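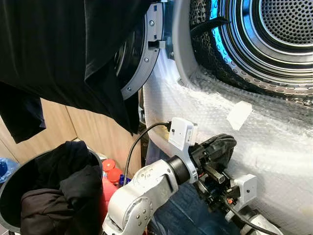
One respondent at Bivurholm wrote that worry and anticipation before a presentation felt identical to her, and that only the outcome told her which it had been. Her remark prompted the present study of emotional labelling among first-year students.

We surveyed 154 students at the Prallum and Skasa residences. Each completed the same mood inventory in 3 sittings during November.

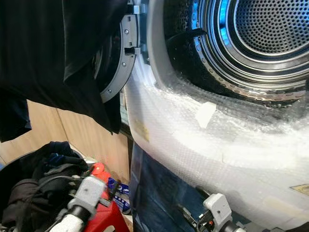
Submitted by the Abera Project Group, Introductory Psychology

Participants in the labelling condition named their feeling in a single word before rating its strength. Those in the control condition gave the rating only. Labelled feelings were rated as less intense - a modest difference, but present in 2 of the sittings.

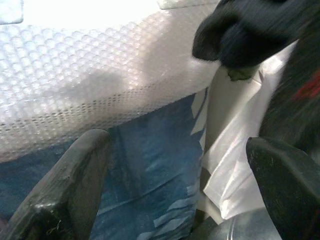

The remaining sitting fell in the week of mid-term assessment, when ratings were high in both conditions. Self-report was our only measure, and future work should include a behavioural one.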